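Workbench Tips from the Kiltine Robot Club

We had 14 students at the tables in December, and these tricks saved us so much fuss!

Lay down a mat
A soft white mat keeps bowls from skating off. Tape the corners - wrinkles catch the jaws.

Keep cables low
Let them hang off the near edge, well away from your knees.

Sit down for bowl practice
Grippers in both hands, elbows loose, bowl on its stand. Try 9 slow passes before you go for speed (so much fun once it clicks!).

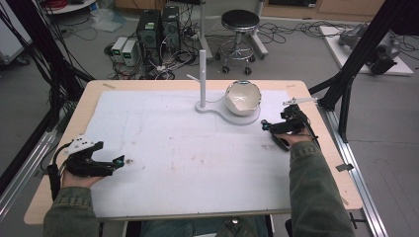

Wipe up last
A damp cloth lifts most smudges.

Related tips
Sorting small screws
Labeling chargers
Team Lorkar's parts drawer

Contact Gheorghița Ghiță | Back to top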